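Chapter 6
Looking After a Hand-Held Gripper

My first gripper came to me in a shoebox, with one jaw on and the other one rolling around underneath it. Henok Degefa handed it over in the Nulter workshop, said "two screws, you'll be fine," and went to lunch. I was not fine! I got the jaw on backward, closed it hard to see what would happen, and spent the afternoon filing a burr off a brand-new plate. So I have a soft spot for this chapter, and I'd like you to read it with a tool in your lap and a small hex key within reach.

We'll stick to one machine the whole way through, the parallel-jaw hand tool from Gretoder that you met in Chapter 5. You hold it, you squeeze, the arms swing and the jaws come together. All the wear happens at the places where something turns, and on a tool like this that means the pins at the upper joints and the larger pivots at the base of the inner arms. Start there every time. Hold the body still, pinch one jaw between finger and thumb, and rock it sideways. A little give is normal on a used tool. If you hear a click, or if one side moves more than the other (that second one is the sneaky one), mark the joint with a dab of paint and turn to section 6.2.

Then there's lint. I used to think of lint as a laundry problem, and then I started working with cloth. Threads wind themselves around a pin, they pick up grease, and after a while the arm stops a hair short of closed. Natnael Gidey keeps a log for the tools at Wuresum, and her rule is a cleaning every 400 grasps on fabric and a full strip-down at 3000. I've borrowed both numbers for the exercises. You may end up with different ones for your own tool, and you should write them down when you do.

The last check is done on real material. A bench block tells you that the jaws meet; it won't tell you how they treat a thin, wrinkled cloth lying on top of another soft thing, with folds that want to go in sideways. I like to do this one on a sofa. Lay the cloth down badly, come in low, close on a fold, and watch the gap between the jaws the whole time. Do they stay square to each other? Does one arm lag? Do it again from the other side before you touch a single screw. 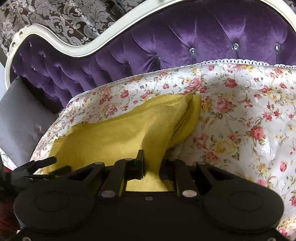 If one arm does lag, resist the urge to tighten everything. Loosen first, clean, and snug the screws up a quarter turn at a time, left and right in turn, closing the jaws between turns. Section 6.1 goes through the order I use, and it starts with the small screw in the middle of the body.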